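Plosora
八月底退租，这几天在收拾房间。边收边发，都接在这一条下面，想看的慢慢看，不想看的可以先静音我。

1/
先说情况。我住的是一间朝北的单间，在Plasaldale公寓，床、衣柜、窗帘是房东的，其余都是我自己陆续添的。新住处在Surnside那边，比现在这间还小一点，好处是有阳台，厨房也是独立的。所以这次收拾的原则是能不搬的就不搬。

2/
押金2000，合同上写明退房时要“恢复原状，清洁干净”。什么叫干净，合同里没有写。我去问了管理处，前台给了一张打印的清单，上面有地面、墙面、台面、卫生间、窗槽、冰箱内部。冰箱是我自己的，这一条跟我没关系，我用笔划掉了，让前台在旁边签了字。

3/
搬家的车已经订好，446块，小面包，含司机搬下楼，不含打包。客服问我有多少件，我说不知道，他说那按一车算，装不下再说。这个“再说”我有点担心，又打电话确认了一遍，对方说多跑一趟要另收一次钱。所以目标很明确，就一车。

4/
收拾的顺序我想了一下，按使用频率从低到高。最先装的是冬天的被子和厚衣服，然后是书，然后是厨房里不常用的东西，再然后是日用品。床单、毛巾、牙刷、充电器留到最后一个早上。

5/
冬被用真空袋装的。提醒一下，真空袋买回来先空着试一次气阀。我有一个放了一年多，拿出来抽好气，第二天早上又鼓起来了，阀门旁边有一道折痕，漏气。换了一个袋子重新抽。抽的时候不要抽到底，羽绒的压得太死，以后很难拍松，留一点厚度。

6/
厚衣服没有用真空袋，直接叠进行李箱。行李箱反正要搬，空着也是占地方。大衣挂着的那几件，从衣架上取下来，袖子往里折，对折一次，放在最上面。衣架用一根绳子穿起来捆成一捆，单独走，不要和衣服混装，会勾线。

7/
书是最重的，也是最容易装错的。我以前搬家用大箱子装书，装满以后自己抬不起来，箱底还裂了。这次全部用小箱子，书脊朝下立着放，缝隙里塞袜子和T恤。装好先提一下，提得动再封口。提不动就拿几本出来，别跟自己较劲。

8/
不带走的书挑出来放在门口，问了楼里的人。Meinir Gwynne拿走了一摞，主要是菜谱和两本字典。她住楼上，也在学中文，说字典比手机好用，翻的时候会顺便看到别的字。剩下的我拿去了图书角，那里现在已经放不太下了，我把旁边歪倒的也顺手扶了一下。

9/
纸箱的来源：楼下便利店、快递站、公司茶水间。便利店的最结实，装饮料的那种，底是双层的。快递站的尺寸杂，但是小箱子多，适合装书和零碎。公司的都是打印纸箱，带盖子，最好用，可惜大家都知道好用，去晚了就没有。

10/
旧纸箱有个问题，外面印着原来的字，时间一长自己会搞混。我的办法是不管它印什么，统一在朝外的那一面贴一条美纹纸胶带，写上房间和内容，比如“厨房 碗”“卫生间 备用”。美纹纸可以用普通圆珠笔写，撕下来也不留胶。

11/
盖子破了的箱子也能用，破的那面朝里折，胶带横着多贴一道。但是不要拿来装重的，也别压在下面。我拿这种箱子装零食、纸巾、塑料袋这一类轻的东西，放在车的最上层。

12/
厨房其实没多少东西。公寓里的厨房是公用的，我自己的只有一口小锅、一个电饭锅、几只碗和一把刀。刀用厚纸板夹住，两面对折，胶带缠紧，外面写“刀”。不要只用毛巾裹，搬家的人伸手进去摸的时候不知道里面是什么。

13/
碗用旧报纸包，没有报纸就用超市的广告单，别用印得太黑的那种，会掉色。碗要侧着放，和书一样立起来，不要一只套一只平摞。平摞的话受力都在最下面那只。电饭锅的内胆里面可以塞调料，先套一层塑料袋，拧紧盖子。

14/
酱油和醋我没有带。剩得不多，瓶口又漏，放进箱子里肯定要出事。晚上做了一顿卤味，用掉大半瓶酱油，剩下的给了隔壁。米也是，剩的量够煮几次，装进一个旧饮料瓶里，比袋子好拿，不会撒。

15/
说到瓶子。空塑料瓶我平时会留几个，装米、装绿豆、浇花都可以。这次数目有点超出需要，厨房水槽下面拉出来一排。留下能用的，其他的踩扁送去回收。瓶盖我拧下来另外放，回收点的阿姨说分开放她省事。

16/
塑料袋也是同样的问题。每家好像都有一个装塑料袋的塑料袋，我有两个，一个装白色不透明的，一个装透明的。白色的套垃圾桶，透明的装吃的或者包鞋。搬家正好都用得上，鞋子一双一袋，鞋底对鞋底，袋口打活结。

17/
然后就到了今天下午，收日用品和零食。这一部分我最没有耐心，东西小，种类杂，放在哪里都觉得不对。我的做法是先全拿到床上，看得见才知道有什么，再往箱子里分。

18/
为什么选床：房间地方不大，地上已经有箱子了，桌子上有电脑。床是最大的一块平面，高度也合适，坐在床边就能分，不用一直弯腰。床单反正最后要洗，格子的这条用了很久，脏一点无所谓。

19/
床上摊东西有一个好处，晚上必须睡觉，所以睡觉之前必须清完。放在地上就没有这个压力，我上次把一堆东西放在墙角，后来一直绕着它走，绕到换季。

20/
纸巾先归一类。软包的抽纸，已经开了口的这包留在外面继续用，蓝色包装，印着白色的百合花。卷纸也放在一起。纸类轻，占地方，又怕潮，所以我都装在最上面一层，下面垫硬一点的东西。绿色的那袋零食另算，归到吃的里面。

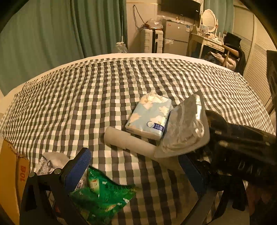 21/
吃的怎么分。先看日期，快到期的放在手边，这几天吃掉；日期还早的装箱；不想吃的送人，别带去新地方。我有过一袋梅子跟着我搬了三次家，最后在第三个地方扔掉的，当初就应该送掉。

22/
零食袋子轻，里面有气，占的体积大，又不能压。不要为了省地方在袋子上戳洞放气，我试过，饼干两天就软了。放在箱子四个角和顶上，当缓冲用，刚好。膨化类的放最上面，糖和坚果硬一点，可以往下放。

23/
已经开封的用夹子夹住，再套一个透明袋。夹子不够可以用橡皮筋，袋口先往下卷两道再绑。我以前用晾衣夹，夹力太大，袋子边上会破一个小口，后来换了文具店的长尾夹，小号的就够用。

24/
有盒子的东西要不要拆盒，我想了一下，看里面是什么。电器的盒子留着，泡沫是按形状做的，装回去最安全。日用品的盒子拆掉，压平了回收。盒子外面套着塑料袋的也先拆开看一眼，我有时候买回来随手一放，隔几个月自己都忘了袋子里是什么。

25/
关于囤货。收拾的时候才知道自己囤了什么。我囤得最多的是纸巾、垃圾袋和洗衣液，都是打折的时候买的。打折省下来的钱可能还不够搬它们的车费。搬家之前一个月就不要再买这些了，用多少算多少，差一两天去便利店买小包装的也可以。

26/
有人在评论里问垃圾袋算哪一类。我归在“到了就要用”这一类。这个箱子我单独准备，里面有垃圾袋、抹布、剪刀、胶带、纸巾、插线板、一卷卫生纸、洗手液。这个箱子最后上车，最先下车。剪刀一定要放在外面拿得到的地方，我上次把剪刀封在箱子里，最后用钥匙划的胶带。

27/
白色的小毛巾和抹布，旧的我都不洗了带走，直接留下来擦房间。擦完窗槽就可以扔。新的叠好放进抽屉柜。袜子也一样，落单的袜子套在手上擦百叶和缝隙很方便，擦完翻过来还能再擦一面。

28/
带轮子的塑料抽屉柜怎么搬，我问了搬家公司。对方说抽屉里可以放轻的东西，衣服、毛巾这些，不用清空，但是每层要固定。我用的是保鲜膜，绕着柜子缠，从下往上，缠到最上面一层再往回缠一圈。不要直接贴胶带，白色塑料贴了胶带，撕下来有一条印子，擦不掉。

29/
轮子最好先拆下来。我这个的轮子是插进去的，往外拔就行，拔的时候转着拔，不要硬掰。拔下来放进一个袋子，袋子塞在最上层抽屉里。到了再装回去。不拆的话，车一转弯它自己会跑，前一次搬家它从车厢这头滑到那头，我在前排听得很清楚。

30/
抽屉柜是Zwane的，买的时候看中它窄，能放进柜子和墙之间。用到现在，滑轨没坏过，就是抽屉拉到底会掉出来，没有卡位。所以重的东西不要放在上面几层，拉开的时候整个柜子会往前倾。如果现在让我再买，我会选有卡位的。

31/
小冰箱是这次最麻烦的一件。要提前断电，把里面吃空，擦干，门开一条缝晾着。我打算在搬走的前一天早上断电，这样有一天一夜。顶上平时堆的袋子到时候也要清掉。里面现在还有几个鸡蛋、半盒牛奶和一瓶辣酱，辣酱带走，其他吃掉。

32/
冰箱搬的时候尽量立着。实在要斜，别斜得太厉害，到了以后静放，不要马上插电。我问了两个人，一个说放两个小时，一个说放一个晚上，我准备放一个晚上。反正刚搬进去也没有东西要冰。

33/
能效标签要不要撕，这个问题我纠结过。贴着不好看，撕了留胶。后来就一直没动。卖二手的话留着比较好，买的人会看。有一位网友说用吹风机吹热了再慢慢揭，可以揭得很干净，我还没有试。

34/
窗帘是房东的，不用拆，但是要检查。我把窗帘从头到尾拉开看了一遍，有几处灰，没有破。绿色的不太显脏，下摆靠地面的地方要翻过来看。管理处说不用洗，拍一拍就行。我拿吸尘器的扁嘴从上往下吸了一遍，吸的时候手要按住布，不然会被吸进去。

35/
窗帘长度顺便量了，270厘米。量它是想跟新房间的窗户比一下，那边没有窗帘，要自己买。新房间的窗户矮一截，同样的长度买回去会拖地。我倾向于买短一点的，垂到窗台下面就够，打扫也省力。颜色还没定，可能还是买绿的，看习惯了。

36/
晚上继续。床上的东西大部分已经进箱子了。剩下的是充电线、几支笔、一个卷尺、一把零钱、一张去年的洗衣店收据。收据扔掉，零钱放进存钱罐，笔在纸上划一下，没有水的扔。

37/
充电线我一根一根试的，插上能充的留，不能充的扔。这件事花了比预想更长的时间。留下的每根都绕成圈，用长条的魔术贴扎住。没有魔术贴可以用卷纸的纸芯，一个纸芯套一根线，外面写上是什么线，这个很好用，平时的纸芯可以先攒几个。

38/
药也在这一轮整理了。过期的单独装袋，交到药店门口的回收箱，别跟普通垃圾一起扔。留下来的有创可贴、退烧药、肠胃药、一支烫伤膏。说明书跟药放在一起，用橡皮筋扎住。药箱跟着我走，不上搬家的车。

39/
证件、合同、电脑、药，这四样放在双肩包里自己背。押金收据也在里面。我把押金收据拍了照，发给自己的邮箱，又发了一份给家里人。收据是纸的，字已经有点淡了。

40/
Meinir Gwynne晚上下来借胶带，看到我的箱子，说她搬来的时候只有两个行李箱，现在估计要四个。我把剩下的纸箱给了她几个，她下个月也要走。她帮我按着箱子盖，我贴胶带，两个人封箱快很多，一个人要用膝盖顶着。

41/
胶带的用量比想的大。底部横着一道，竖着一道，成十字，重的再加一道。顶上可以少贴一点，到了还要拆。透明胶带每次撕完把头折一小截，下次不用找。这个习惯我到今天才养成，前面几卷都是用指甲抠的。

42/
床单今晚还铺着，明天早上换下来洗。洗完就不铺了，最后一晚用睡袋。这样走的那天早上不用拆床、不用叠被，省下来的时间可以拖地。枕头套进一个大垃圾袋里，袋口扎紧，放在车的缝隙处，挡一下别的东西。

43/
早上起来。床垫拉开检查了一遍，床垫和床架中间找到一个发圈、一支唇膏、一张公交卡。公交卡是我以为丢了的那张，已经补办过新的了。旧卡里应该还有钱，回头去站里问问能不能转过来。

44/
床垫翻了一面。清单上没写，但是翻过来晾一晾总没有坏处。床架下面的灰用湿抹布包着拖把头擦，比吸尘器快。床脚那里有两道划痕，我搬进来那天就有，当时拍过照片，翻手机找出来了，放在收藏夹里备用。

45/
墙面。我贴过两张地图，用的是蓝丁胶，取下来有油印，很淡。网上说用橡皮擦，我试了，擦掉了一些，剩下的要侧着光才看得到。挂钩那几处要小心，往下拉那条胶，平着拉，别往外拉。我有一个往外拉了，带下来一小块墙皮，指甲大小，补墙膏补上，等干了再用砂纸轻轻磨一下。

46/
窗槽用了一把旧牙刷。先干刷，把灰扫出来，用吸尘器吸走，再用湿的擦。顺序反了就会变成泥，我第一次就是反着来的。窗玻璃只擦里面那一面，外面够不到，管理处说外面不归租客管。

47/
卫生间留到最后一天。今天先把瓶瓶罐罐清了，快用完的洗发水倒着放，把剩的用掉。新的那瓶拧紧盖子，瓶口蒙一层保鲜膜再拧盖，套袋，立着放进桶里。桶本身也是容器，别空着搬，里面放洗衣液、刷子、拖鞋，刚好一桶。

48/
汇总一下现在的箱子：书的都封好了，厨房封好了，零食和纸类装了一箱，还没封，这几天要从里面拿。衣服在行李箱里。抽屉柜缠好了，冰箱还在用。门口留出了一条能走的路，宽度够一个人侧身。

49/
清单我写在手机备忘录里，一行一个箱子，后面跟内容。比如“厨2：电饭锅、调料、抹布”。到了那边按清单对，对上一个删一行。上次没写，结果有一箱在阳台放到冬天才打开，里面是我一直在找的汤勺。

50/
评论里有人问二手卖了什么。卖了一张折叠桌、一盏落地灯、一个鞋架。价格都不高，按买的人自己来取定的价。鞋架有个人说好了来，没有来，后来被隔壁的拿走了。折叠桌的螺丝我装在小袋里贴在桌板背面，买的人当场检查了一遍。

51/
还有人问窗台上的花。两盆绿萝，一盆给了前台，一盆我自己抱着走。搬之前两天不要浇水，土干一点轻，也不容易漏。盆外面套一个袋子，袋子不要扎口，叶子露在外面就行。

52/
宽带要提前报停，水电在退房当天抄表。热水卡里还剩一点钱，前台说可以退，要本人带卡去办，上午十一点以前。我记在备忘录最上面了。快递地址也改了，常用的几个软件都要一个一个改，别漏了药店的那个。

53/
还剩的事：洗床单，冰箱断电，擦卫生间，退热水卡，给司机发定位。我把这几件写在一张纸上，贴在门后面，出门的时候能看见。

54/
床单洗好了，晾在楼顶，夹了四个夹子，风有点大。下午去收。收完床单这边先停一停，我要去Surnside量一下冰箱放的位置，上次只看了插座，没有量宽度。量完回来接着发。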